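Ticket: Zambridge unit count doesn't match the consent (reopened)
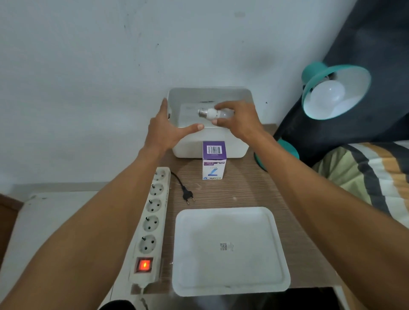 Logged by: Mohammed, Drasora tenants' and residents' list
Opened: 2023-01-10
Status: Open again
Category: Housing tracker / data error

Problem as first reported

The housing tracker shows 78 affordable homes for the Zambridge scheme. The decision notice gives 78 as the total for the first block, all tenures. I can't see how both can be right. A figure that flattering ought to have been checked before it went on a public page, and people are already quoting it in letters of support.

Steps tried

1. Cleared the filter and reloaded. Same figure.
2. Switched from map view to table view. The table says 78 under "affordable" and leaves "market" blank. A blank isn't a nought, but the chart under it treats it as one, so the whole block comes out as affordable.
3. Downloaded the spreadsheet. There is a tenure column that the web page doesn't show. It lists 14 homes at social rent. The rest say "tbc".
4. Compared with Talico, the scheme across the canal. Tenure split shows properly there, so I don't accept that the page can't display it.

Reply from tracker support

Thanks for raising this. The Zambridge entry was imported from the developer's summary form, which has one box for homes. We have asked for a corrected form. Marking as resolved.

Reopened by reporter

Asking for a form is not a fix. The page still says 78 affordable this morning. Also, what is the developer's own summary doing as the source, when the signed decision is on the council's site for anyone to read?

Second reply from tracker support

Entry changed to "78 homes, tenure to be confirmed". The Drasora ward total has gone down to match. Please check at your end.

Checked

Block entry: correct now.
Ward total: dropped, but still 33 higher than I get by adding up the rows. I suspect the old Talico outline application is being counted along with the full one. Support says duplicates are removed overnight. This one has been there since April.
Borough banner: still claims nearly 2,000 affordable homes "on the way". No source, no date, no link. I would take it down until somebody can show the sum.

For the record, I'm not against the scheme. Rents here have gone up every year with nothing much being built, and I'd sooner have the block than the car park. But if people are told it is all affordable and then find out what "tbc" meant, the next application will get a much rougher hearing.

Outstanding

- Remove the Talico duplicate and rerun the ward total
- Show the tenure column on the web page
- Source for the borough banner, or take it down
- Stop the chart reading blanks as nought

Please don't close this again until the ward total adds up.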